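Started sorting my father-in-law's hardware last month. He ran a repair counter at the back of a shoe store for most of his working life and never threw out a screw. A short thread on what I've learned about storing small parts.

The count so far is 124 jars and tins. Most were labeled once. The ink on masking tape goes brown and then it goes away. Pencil on card holds up much better, so I'm relabeling everything in pencil.

Baby food jars are fine for washers and useless for anything over two inches. Coffee cans are the opposite. You can't see what's in them, so everything ends up in them.

He sorted by job, with everything for a sewing machine in one tin and everything for a door lock in another. I started re-sorting by thread size and gave up after 6 tins. His way is faster when you're fixing something.

Metric and inch screws look the same until you've stripped one. I bought a thread checker from Indano, the kind on a loop of cable, and it has paid for itself. Anything that fits neither side goes in a tin marked ODD.

Brass stays with brass. Steel that has started to rust goes in white vinegar overnight, then a baking soda rinse, then oil. I skip this for anything plated -- the vinegar takes the finish off.

Drawer cabinets: I tried a used Vulteo with 70 drawers. The drawers have no stops, so they come all the way out and land on your foot. I glued a strip of felt behind each one and that mostly fixed it.

For things you reach for every day, skip the lids. An open bin with a divider is enough. Metal scuffs and the coating chips, and it still holds things.
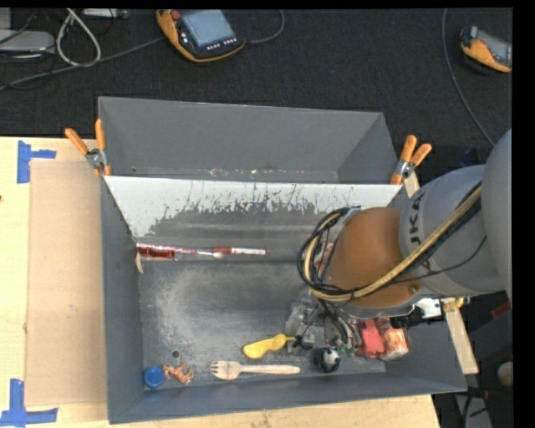
Lourenço Barreto: Sorting by job works until two jobs use the same screw. I keep a card in the second tin that says which tin to look in.

Good idea, I'm going to copy that. The M4s are in at least four tins right now.

Next up is the box of keys. None of them have tags, and a few are stamped Sekurard. I'll post when I've tried them in the locks.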